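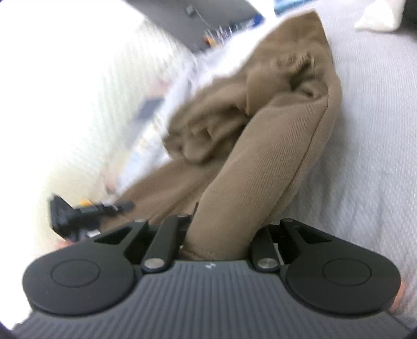
Canside drops its paid advice calls, says owners should "go and sell something"

Fri 9 April

Canside, the small-business coaching firm, is scrapping its one-to-one advice calls and replacing them with a program called Skulel, in which owners have to put an offer in front of real customers before they get any coaching at all. The price is $1,485 a head.

Founder Nazma Dissanayake said too many clients were booking call after call and changing nothing. "We had people with beautiful plans and no sales," she said.

That may be true, though Canside was the one selling them the calls. The firm says 85 owners have signed up so far. It would not say how many had paid in full, or how many were already clients who had been moved across.

Two of the people who tried Skulel early gave different accounts. Kiran Tiwari, who runs a bookkeeping service, said the deadline pushed him to raise his prices. Zixuan Li left after two weeks. "I was told to test my idea on customers — I was already doing that for free," she said.

Sandro Rinaldi of rival firm Marikar called the change "a new label on the same jar." Marikar sells advice calls, so he would say that.

Canside plans to publish results in August. It has not said what it will measure, or who will check the numbers.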